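Schedule of Contents

1. Scope

The move from Teltitz to Burnasier was to be done under a fixed-volume contract. The carrier, Gilladent, charged by the carton and did not accept furniture. Everything that would not fit in a carton was to stay with the house. I was asked to prepare the schedule because I had prepared schedules before, for a bonded warehouse, and because I was the nephew with a scale.

The form had five columns: item, material, weight, condition, disposition. Disposition was filled in with one letter. K meant keep, S meant stay, D meant discard. My aunt had asked for a fourth letter and the form did not allow one.

I started with paper goods and dry goods. These are easy to weigh and seldom argued over. Papers went into one stack. Boxed items were opened, checked and closed again. The tea took longer.

It was a pressed cake, round and flat, in thin white paper. The characters on the wrapper were large and red. I can't read them, so under "item" I wrote "tea, compressed." On the underside the paper had been gathered to the center and twisted, and a small knot of red and gold sat at the twist. I weighed it twice. Both readings were 356 grams, wrapper included.

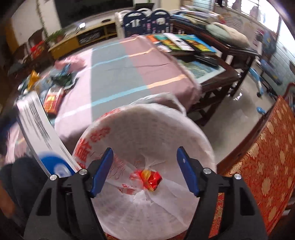
2. Disposition of the tea

I entered K. My aunt crossed it out and entered nothing.

She told me that the cake had come from Shboul, the dealer by the old river gate, in a March before I was born. It had cost 600, in the old currency, at a time when the rent was less. My uncle bought it to drink on the day he retired. He retired and did not drink it. He said it needed longer. He checked the wrapper every spring for insects and damp, found none, and put it back. After he died she went on checking it.

I explained that the column could not be left blank. A carton with a blank in its schedule would be held at the depot. She asked for how long. I said the contract did not state a limit.

She asked what the cake was worth now. I had looked this up and had found one sold at around 3,000, but it was a different size and had its papers. I could not certify the figure. She said that was a relief.

3. The front room

The front room was mostly S. The two carved armchairs, the television and the low stand with the yellow panel were outside the contract by volume. The vines on the wall were outside it by their nature. The stuffed toys along the top of the television were not furniture, and I listed them as one lot, textile, condition fair. My aunt changed "fair" to "good."

The table was left to the end, as tables are. A table in use can't be scheduled, and this one was in use the whole time. We ate at it, sorted on it and put things on it that belonged to other rooms. The thermos stood at the left with a spoon handle sticking up out of the lid. I asked whether the spoon was to be entered with the thermos or with the cutlery. She said with the thermos. They had not been apart in years and she did not want them in separate cartons.

The cloth has the word "Beautiful" printed on it in white. Under "item" I wrote "tablecloth, plaid." She read the entry and asked why I had left out the word. I said it was a description and not a material. She told me to put it under condition.
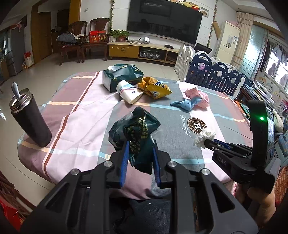
Karim Kassab asked by telephone whether the tea was in or out, as he had 6 cartons on the manifest and could not close the last one without a letter.

I told him it was under discussion. He said that Gilladent had no code for that. I said I knew.

He waited. Then he said that food opened before loading was not cargo, and that what was not cargo did not need a letter.

I repeated this to my aunt word for word. She asked if he was sure, and I asked him, and he said it was in section nine.

4. Amendment

The line for the tea was struck out and initialed by both of us. The last carton was closed at a lower weight than scheduled. The difference was 356 grams, and I noted it in the margin.

The knot came undone on the first pull. The paper was folded flat and entered separately, as paper, condition good, K.

She boiled the water herself. I held the cups, and we used the spoon.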